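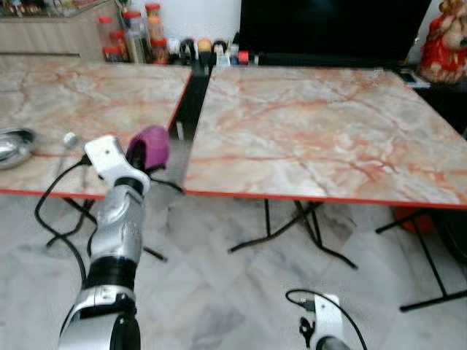
Prasanna Thambiah objected at the end of the last session that a pledge which is never paid may still do some good, as it shames the next government along into paying theirs. I said I would think about it. I have, and most of this handout is the result.

Public Ethics and International Relief
Handout for session 6: Pledges, alms and the gap between them
Revised 18/06/2018

Where we had got to

We had been reading the Rerncombe papers, the minutes and letters left behind by a small relief fund set up after the floods of 1977. Most of you had read them. Those who hadn't were easy to spot, as they spoke with the greatest confidence.

The fund is useful to us for being so ordinary. Local churches, a mosque and two trade union branches promised money at one public meeting. The meeting ran late and was by all accounts moving. There was singing. By the following January less than half of the money had turned up, and the secretary's letters had passed from "we are so grateful" through "you will recall" to a style I can only call damp.

Promising in public

A public promise of money does several jobs at once, and we get into a muddle if we treat it only as a late payment.

First, it makes the giver look good on the day. I don't mean this as a sneer. Wanting to be seen as generous is a great deal better than wanting to be seen as mean, and most relief work would fold without it.

Second, it lets other people plan. The Rerncombe fund hired a lorry on the strength of its promises. The owner of the lorry took a narrower view and wanted cash.

Third, it closes the subject. Once a sum has been announced, everyone present feels that the matter has been dealt with. In my view this is the dangerous one. Prasanna's point about shame works only if somebody goes back and checks, and the warm feeling in the room is exactly what stops them.

Against this, Siiri Org has argued in her essay (it's in the reader, after the Quintela chapter) that we should stop scolding the people who promise and start looking at the people who wait. To them, she says, a pledge is an event in its own right. Families put off leaving a bad place, or leave a passable one, on hearing that help is coming. A broken promise can therefore leave them worse off than silence would have done. I find this hard to answer, and I would like one of you to have a go.

Old words for giving

Many religious traditions split giving into the sort you owe and the sort you choose. In Islam zakat is due, while sadaqah is free and can be as small as a kind word. The Hebrew tzedakah sits closer to "justice" than to "kindness". Christian tithing has been argued over for as long as there have been tithes, mainly by those paying them.

Please don't write essays which say that all traditions teach us to be generous. They do, and I have marked that essay many times. What I'd like you to notice is who is allowed to chase the debt. If alms are owed, then the poor person who asks is closer to a creditor than a beggar, and it is the rich man who ought to be looking at his shoes. Modern pledging has kept the grand tone of a duty and the small print of a gift. The donor may say "we must" on the platform and "we were unable to" in the letter, and no one in the hall thinks this odd.

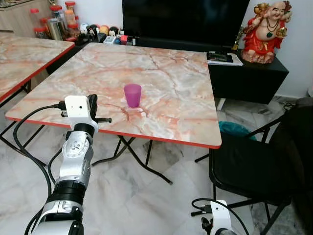 The Avonden case

Avonden is the made-to-measure opposite. The town council there would not announce any sum until the money was in the bank. It was an honest rule and a very unpopular one. Neighbouring towns got their names in the paper with large round figures, and Avonden got a paragraph saying that it was "still considering". When it did pay, it paid in full, 11 weeks after the appeal opened, by which point the paper had moved on to a row over parking.

So was Avonden right? The case for it is plain enough. The case against is that relief is often needed in the first few days, and that a town which says nothing loud gives no cover to a smaller one that would like to join in. Nondier, the agency handling the appeal, wrote to thank the council and spelled its name wrong.
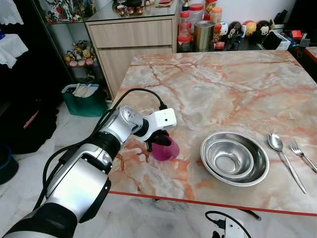 I lean towards Avonden myself, though I notice that I lean that way most strongly when I am not the one waiting for a blanket. There may be a middle course. Some of you suggested a pledge with a date on it, read out again at the next meeting whether or not it has been met. That seems sound. It also seems like the sort of thing that would be agreed to warmly by everyone and then left off the agenda, and if you use it in your essay you should say who is going to keep it on.

For next time

Read Org again, slowly, and the last 40 pages of the Quintela chapter. The early part is mostly the author settling scores and can be skipped, though I will admit it is the livelier half.

Bring a short note on one of these:

Can a group owe alms, or only a person?

If a promise was made by the last government, what exactly does the new one inherit?

Should the Rerncombe secretary have published the names of those who hadn't paid? (She drafted the list. It is in the file, with one name crossed out and put back in.)

Essays are due at the office by noon. Several of you have pledged me one already.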